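Gripper trials at the Zamudio bench: progress note for Marcelle Collet, 13/03/2026

Dear Marcelle, thank you for being so patient with us. We've now spent 2852 of the grant, mostly on yellow fingers, and Bronwyn Mahuika is very pleased with how the wrist views are coming along.
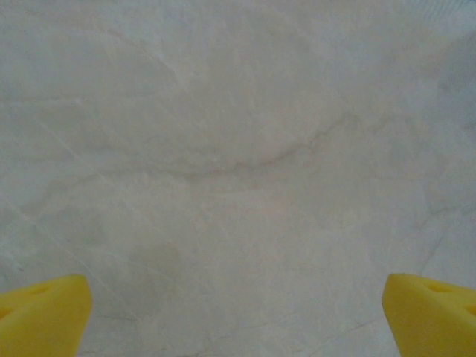 Wrist view, fingers wide open over the table.

The slotted Torkus fingers stay in for March, as we all like them.

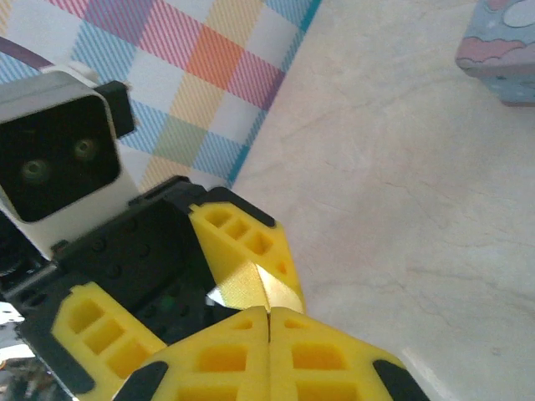
Next steps

Printed boxes are next on our list, with plenty of pastel artwork for the cameras to cope with. 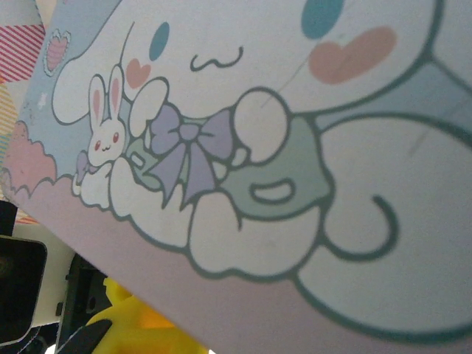 Cinnamoroll at close range, from the wrist.

After that we'd like to compare 3 controllers on both arms. 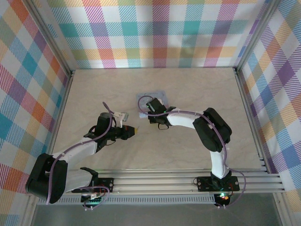 Both arms on the front rail.

Warmest wishes from all of us at Estuteck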